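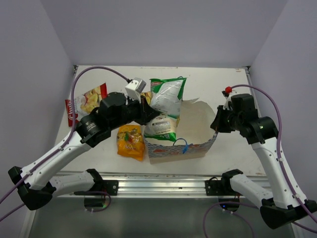 The Second Quote

Plumari wanted 116 thousand for the pair, arms and rail included. Bemley wanted less and left out the cables.

I read both quotes at the packing bench in Zanamport, where the trial pair had its grippers around the snacks and the paper box. The green-and-white bag already looked crumpled to me.

"Seven seconds an item," said the man from Plumari.

"On which items?"

He turned a page. Our February order had 19 kinds of snack in it, and his brochure had 6.

"Heydari bought four pairs," he said.

"Heydari packs soap."

He wrote that down. I asked what a spare gripper cost, and he said he would have to call the office.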